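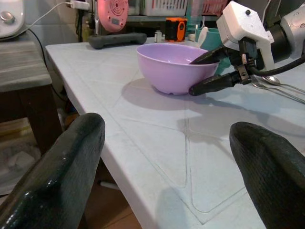 Lavender bowl and spoons on the blue table, Plandstead kitchen.

Progress report, Plandstead shared kitchen - March
To: Nimal Mollah
From: Nilmini Bepari

Nimal, quick one before the van goes at 3.30. Proper spreadsheet to follow, most of this is from my notebook.

Money. Spent to date 1,624 of the 4,000. Biggest chunk was shelving and the second-hand crockery lot from Lirkwood. Receipts all in the green folder except the hardware one, still chasing. Nothing over budget so far.

Tables. Went with the light blue plastic ones in the end. Grooves in the top are a bit of a nuisance, crumbs and sugar get down in them, need a brush not a cloth. Otherwise fine. Easy enough for one person to shift. Would not buy the grooved kind again if we get a second round.

Bowls and cutlery. Colour sorting is under way, lavender bowls for the dessert and fruit sessions, everything else for mains. People are getting the hang of it. Long handled metal spoons are popular, specially with the older members who find them easier to hold. We have 39 spoons on the list now and I'd like to get to 50 before winter. Bowls are enough.

Shelf. White basket and pink basket both up on the shelf behind the table. White is for tea towels, pink for lids and odd bits. Labels not done, label maker is at Magaña. Will collect it next trip.

Still a mess:
- pile of cloth on the floor under the table end, needs to be washed or binned, I keep meaning to
- white cable down to the wall adapter, want it clipped up out of the way before we have more kids in
- back edge of the table collects everything. Bottles, glasses, handles with no owner. Needs a tray or a rule

Heat. Afternoons were hard going this month. The pink fan does one end of the room and thats it. Asked Troster for a price on a wall mounted one, no reply yet. If it comes in under what's left in the equipment line can I go ahead without a new form? Please say yes or no by email.

Seating. Stool with the striped seat stays by the table, handy for anyone who can't stand for a whole session. Would like one more the same hieght.

Next month: labels, cable clips, spoons, chase the hardware reciept, start the Lirkwood group on the later slot.

Nilmini

We use cookies to improve your experience on this site. Accept all | Manage preferences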